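5 min read

Teaching the bin cell by hand: where we are after June

The bin-picking cell at Roltden has been running demonstrations since the start of June. Several readers at the Jurkport site asked how the teaching is done and whether they could send people over to try it. The short answer to the second question is yes, from next month. The rest of this item covers the first.

The task sounds simple. A bin holds a mix of unrelated objects, and the arm has to take them out one at a time and put them in a second bin. When the second bin is full, the job runs the other way. We do not write a program for each object. A person shows the arm how to make each pick, the system records the motion, and the recordings are used to train a controller that has to manage on its own later.

We use two ways of showing. In the first, the operator holds the arm near the wrist and moves it by hand, with the drives set so the arm gives way under light pressure. In the second, the operator stands back and steers from a hand controller while watching the bin. Both methods record joint positions, gripper state and the forces at the wrist.

By hand is easier to learn. Most new operators produce usable recordings within the first hour. It also gives a good feel for contact, so if the gripper touches the floor of the bin you notice right away and ease off. The drawback is that your own arm and shoulder get in the way. People lean over the bin, they block the camera view, and we lose those recordings. Hand guiding is also tiring, and the quality drops after lunch.

Remote control takes longer to pick up. The first day is mostly slow, jerky motion and missed grasps. After that it is the better method for this task, and it now makes up most of what we record. The operator can sit down, the camera view stays clear, and the motions come out closer to what the arm will do by itself.

The objects are chosen to be awkward together. A mixed bin has thin parts lying under wide ones, and hollow ones tipped on their sides. Clear and shiny pieces are hard for the depth camera, and so they go in with everything else. A bowl can be taken by the rim, but which part of the rim depends on how it is lying. A flat piece wedged under something else should be left until the thing on top has gone. 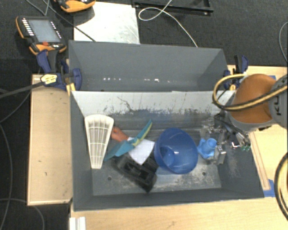 What we ask operators to do

Start with whatever is free on top. If two objects are equally easy, take the one nearer the middle, where the gripper has room on both sides. Picks against the wall come later in the session and should be done slowly.

Do not correct a bad grasp halfway through. If an object slips, open the gripper, back off straight up, and begin the pick again. The restart gets recorded too, and we want it. A controller that has only seen clean picks has no idea what to do when one goes wrong.

Keep the pendant within reach at all times, including during remote sessions. Check the hoses before each run and make sure they have enough slack for the far corners. Stop after 70 picks and change places with your partner.

Results so far

Operators from Roltden and Vokavville have taken turns on the cell. In the last check, the controller trained only on hand-guided recordings emptied 58 percent of test bins without help. Adding the remote recordings raised that to 70 percent. Most of the remaining failures were with clear objects and with parts lying flat in the corners.

Two changes are planned. The Hrubý fingertips, which are narrower than the present ones, will be fitted for a trial on corner picks. We will also shorten the remote training session, as the second half of it repeated the first.

Jurkport staff who want a place should put their names down by 23rd July. Each session takes 2 people and lasts half a day. No robot experience is needed, but you must have done the cell safety briefing at your own site first.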